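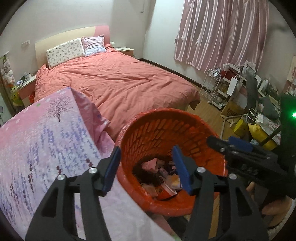 Trolness 1.3 patch: save size and stutter on handheld

rtjoa
Patch is out. Download was 403 MB here. Brudonix list a fix for the autosave stutter, but I still get a hitch each time I cross into Lau. Storage is the internal drive. Anyone else?

inis_main
Same in Lau, none elsewhere. My save has over 230 hours on it. I suspect the game rewrites the whole map log at each border.

Hafiz Pelupessy
It doesn't. The log is only written when you rest. The hitch is texture loading – set shadows to low and it goes.

rtjoa
Shadows were already low. Turning autosave off removed it completely, so I don't see how it can be textures. 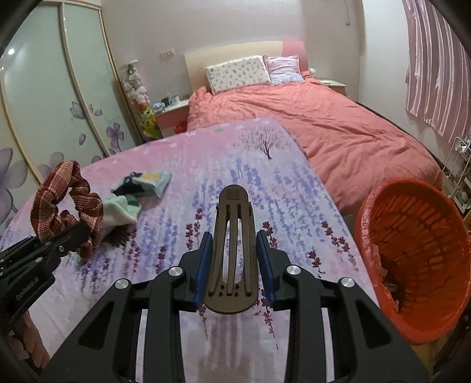
I also tried a new file. With autosave on, chapter 13 skipped to and the same border crossed, there was no hitch at all. That points to the size of the save.

Hafiz Pelupessy
A new file has fewer items placed in the world, so there is less to load as well. Your test changes two things at once.

inis_main
Then copy the old save, sell everything in storage and cross again. I did that before the patch and it made no difference.

rtjoa
Will try it tonight with the frame counter on and post the times for both files.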